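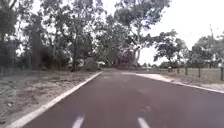
Figure 4. A section of the Trallach path with a side opening on the right. The left edge line is continuous, while the right edge line curves in toward the pale concrete strip.

4.2 Following a path when one edge line leaves it

The method of Section 3 takes for granted that the vehicle has two edge lines, one on each side, and that both run in the direction of travel. On most of the Trallach path this holds. It does not hold at the openings, where a lighter apron of paving joins the asphalt and the right line bends to follow the apron. Figure 4 gives a typical case. The left line converges to the middle distance as expected, but the right line is a curve, and a straight model fitted to its nearest part points to a place which is not on the path at all.

In our first trials in March the controller used the midpoint between the two fitted lines as its target. At an opening the midpoint moved to the right already before the vehicle reached the apron, and the safety operator had to take over. We first suspected the steering delay of the Votulmont base and spent considerable time on identifying it again. The delay was correct. The recorded targets showed that the error was present in the input of the controller, and for this reason we describe here a change in the perception part only.

4.2.1 Treating the sides separately

Instead of a single confidence for the pair of lines, we keep one confidence for each side. The confidence of a side is made of three terms. The first term is the length over which line pixels are found without interruption. The second is the residual of the straight fit on the ground plane. The third compares the current heading of the line with the heading predicted from the previous step and the wheel odometry. The third term is the one that matters most at openings. A painted line may be long and clean and still be the wrong line to follow, and the first two terms alone would give it a high value.

When the confidence of one side falls under its threshold, the target is computed from the other side together with the path width stored from the last step in which both sides were accepted. The width is frozen during this time. We also tried to let it change slowly, following a suggestion of Euan Gillies, with the idea that real paths become wider before an opening. The result was a slow drift toward the apron, the same failure as before but later, so we returned to the frozen width.

The return to two sides needs some care. If it is done in one step, the target jumps when the stored width and the measured width do not agree, and the vehicle makes a visible correction. We therefore blend the two targets over a fixed travel distance and not over time, so that the behavior does not depend on the speed. The blend distance was set once on the Adamczyk yard, on a painted test course, and was not changed afterwards.

4.2.2 Markings inside the path

Short dashed markings are a second source of error. In Figure 4 two of them lie on the asphalt close to the lower edge of the image, one left and one right of center. Between the two edge lines they are the nearest white shapes, and a detector which searches outward from the image center finds them first. In the original implementation this led to a path estimate that was much too narrow.

We did not train a separate class for these markings. The segmentation network of Section 3.1 has only the classes line, path and other, and we wished to keep the labeling effort small. The dashes are removed in the ground plane by two simple rules. A component shorter than the minimum length is not used for an edge. A longer component is accepted only if the surface on its outer side is different from the surface on its inner side, for instance bare earth on one side and asphalt on the other. The second rule also removes some repair seams, which was not planned.

The outer-side rule has a weak point. Where a concrete strip borders the asphalt, the class path may be predicted on both sides of the edge line, and then the line is rejected although it is correct. In this situation the method uses the left side alone. This is safe on our route, where the left verge is never paved, but the reader should not take it as a general property.

4.2.3 Evaluation

The evaluation route contains 18 openings, all on the right side in the direction of travel. The vehicle drove the route 50 times with the midpoint controller and 50 times with the separate confidences. The two variants were alternated in order that both meet similar light. The speed set point and all the controller gains were equal. Irena Głowacki and Cyprian Walczak acted as safety operators. They were not told which variant was running, but they could often guess it at the first opening, and we must consider that the takeover decision was not fully blind.

With the midpoint controller, the operator took over at least once in 34 passes. With the separate confidences, this occurred in three passes. Two of these three belong to the same opening, where the left line is worn and for a short distance neither side had sufficient confidence. The vehicle then slowed down as designed, and the operator chose to intervene before it came to a stop. We count this as a takeover, although no departure from the path was taking place. The third was caused by a cyclist who stopped beside the vehicle and hid the left line.

The lateral error was measured against the surveyed center of the path. Over all passes with the separate confidences and without a takeover, its 99th percentile was 18 cm. The largest values do not appear at the openings themselves but shortly after them, during the blend. A shorter blend distance would probably reduce them, at the cost of a more sudden steering motion. Passenger comfort is of no importance for the present vehicle, which carries only tools, but it will be important for the Osora platform, and therefore we kept the longer value.

4.2.4 Influence of the light

Most of the passes were made under a closed white sky. Such light is convenient for the segmentation. The ground is lit evenly, there are no strong shadows on the asphalt, and the exposure can be controlled on the lower part of the image while the sky is allowed to saturate. The bright sky has no effect on the method, given that all pixels above the horizon are discarded before the fit.

The sunny passes were more difficult. Shadows of branches produce bright spots on the path, and some of them have a shape similar to a dash. The minimum length removed nearly all of them, but in the late afternoon several spots joined and formed long components parallel to the path. The outer-side rule rejected these, as both sides were asphalt. No takeover in the sunny passes was connected to shadows. We note that the number of sunny passes was small and that they were made in one week, so the seasonal position of the sun is not covered. Rain was not tested.

4.2.5 Comparison with a map

Philomena Mac an tSaoi proposed to mark the openings in a map and to disable the right side there in advance. We implemented this variant for comparison. It removes the problem at every opening which is in the map, and its lateral error at the openings is slightly lower than that of our method, as no time is lost until the confidence falls. On the other hand it needs a position estimate along the path. Under the dense canopies on the left part of the route the satellite position was at times too poor for this purpose, and the right side was then disabled too late. Chie Morikawa repeated the comparison with the position taken from odometry alone, reset at the start of each pass, and obtained a similar result in the second half of the route.

The two approaches can be used together, with the map lowering the threshold of confidence loss for the right side near a known opening. We have implemented this combination but have driven it only on the Adamczyk yard, and we report no values for it in this paper. The thresholds used for all the passes on the Trallach path are listed in the appendix.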